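Wollano Water Education
Water at Home and at School
For readers in the middle and upper primary years

Where Does the Water Go?

Every day, people use water to wash hands, rinse vegetables, clean teeth and flush toilets. Most of that water is out of sight a few seconds later. It has a long way to travel before it is clean enough to return to a river or the sea.

This page explains the journey of used water from a home in the town of Wollano to the treatment plant at Prullgate. Words in capital letters are explained in the word list at the end.

Many journeys begin at a kitchen counter.
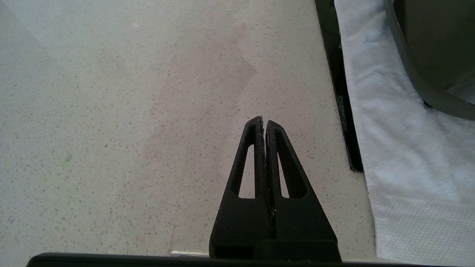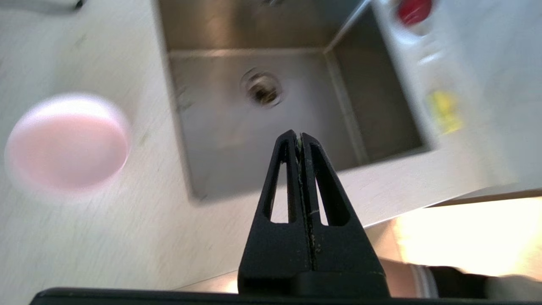 Ulises Ibarra wrote to us after reading an earlier edition of this page and asked why it began with the kitchen, when in his house far more water goes down the shower. He also wanted to know whether the shower water and the kitchen water ever meet. They do, and sooner than many people expect. In most houses in Wollano, the pipes from the kitchen, the bathroom and the laundry join together before they leave the property.

What is wastewater?

Water that has been used and sent down a drain is called WASTEWATER. It is still nearly all water. The rest is a mixture of soap, food scraps, dirt, hair, toilet paper and human waste, along with living things too small to see.

Rain is different. Rain that falls on roofs and roads is called STORMWATER. In Wollano it runs into the gutters and along its own set of pipes, and it flows to Jafri Creek without passing through the treatment plant. For this reason, paint, oil and litter must never be put into a street drain. Whatever goes in at the kerb may come out in the creek.

Around the bend

Under a sink there is usually a pipe with a bend in it, shaped like the letter U or the letter S. It is called a TRAP. A little water always stays in the bottom of the bend. New water pushes the old water out, but the bend never empties completely.

The water in the trap works as a plug. Air and smells from the sewer cannot push past it into the room. If a sink is not used for a very long time, the water in the trap can dry up and the room may begin to smell. Running the tap for a moment fills the bend again.

Traps also catch small things that fall down the drain by accident. Plumbers find rings, buttons and teaspoons in them.

Downhill all the way, or nearly

After the trap, wastewater flows through the house pipes to a larger pipe under the street. This larger pipe is the SEWER. Sewers are laid on a slope so that the water runs downhill without help. The slope has to be chosen with care. If the pipe is too flat, solid material settles on the bottom and causes a blockage.

The land between Wollano and Prullgate is not all downhill. Where the sewer would have to be dug too deep, the water runs into an underground tank at a PUMPING STATION. When the tank fills to a set level, the pumps switch on and lift the water to a higher pipe, and it begins to flow downhill once more. There are 9 pumping stations on the Wollano line. Some of them look like small brick sheds, and you may have walked past one without noticing it.

The main sewer from Wollano to Prullgate is 15 kilometres long. Water that leaves a house in the morning reaches the plant later on the same day.

At the treatment plant

The Prullgate plant receives wastewater from 2000 homes, as well as from schools, shops and the hospital. The water is cleaned in stages.

Screening. The water first passes through metal screens, which work like a very large sieve. The screens hold back rags, wipes, plastic and sticks. This rubbish is washed, pressed and taken to landfill.

Settling. Next, the water moves slowly through a channel where sand and grit drop to the bottom. It then rests in wide tanks. Heavier material sinks and forms a thick mud called SLUDGE. Fats and oils float to the top and are skimmed off.

Feeding the helpers. The water then enters a tank full of bacteria. Some bacteria make people sick, but the ones in this tank do useful work. They eat the waste that is dissolved in the water, which the screens cannot catch. Like us, they need oxygen, so air is bubbled through the tank day and night.

Settling again. The bacteria clump together and sink in a second set of tanks. Some are returned to the first tank to carry on eating, and the clearer water flows over the top.

Disinfection. Finally, the water passes under ultraviolet light. This is a kind of light that people cannot see. It damages germs so that they cannot multiply.

After testing, the treated water is released into the Wasmont River. Part of it is piped to the sports grounds at Prullgate, where it is used on the grass. It is not drinking water, and the taps at the grounds are coloured purple as a warning.

What happens to the sludge?

Sludge is pumped into closed tanks that contain no air. A different group of bacteria breaks it down and gives off a gas called methane. The plant burns this gas to make electricity, and the electricity runs some of the pumps. The sludge that remains is dried and can be used to improve the soil on certain farms.

Fats, wipes and other trouble

Hot fat is a liquid and seems to wash away easily. In the sewer it cools, hardens and sticks to the sides of the pipe. Over time the layers grow thicker and the space for water becomes smaller. Wipes make the matter worse. Toilet paper is made to fall apart in water, but most wipes are not, and they tangle with the fat to form a solid lump.

In December, when many families cook large meals, our crews are called to more blocked sewers than in any other month. A blocked sewer can overflow into a garden, a street or a creek.

How you can help

Let fat cool, then wipe it from the pan with paper and put the paper in the bin. Ask an adult to do this if the pan is heavy.

Scrape plates into the compost or the bin before they are washed.

Use a strainer in the plughole to catch peelings, rice and tea leaves.

Flush only toilet paper and what comes from your body.

Return old medicines to a chemist. The treatment plant cannot remove all of them.

Something to try

You will need 2 clear jars with lids, some water, one square of toilet paper and one piece of a wipe of the same size. Half fill both jars with water. Put the toilet paper in one and the wipe in the other, and close the lids tightly. Shake each jar while you count slowly to 15. Compare what you see, then leave the jars until the next day and look again. Put the wipe in the bin when you have finished.

Word list

PUMPING STATION: a place where pumps lift wastewater to a higher pipe.

SEWER: a pipe under the ground that carries wastewater away from buildings.

SLUDGE: the thick mud that settles out of wastewater.

STORMWATER: rain that runs off roofs, roads and other hard surfaces.

TRAP: a bend in a pipe that holds water and keeps smells out of a room.

WASTEWATER: water that has been used and sent down a drain.

Teachers may arrange a class visit to the Prullgate plant through the Wollano Water Education office. Closed shoes are required - sandals are not permitted on the walkways.

Page last reviewed Jun 28, 2018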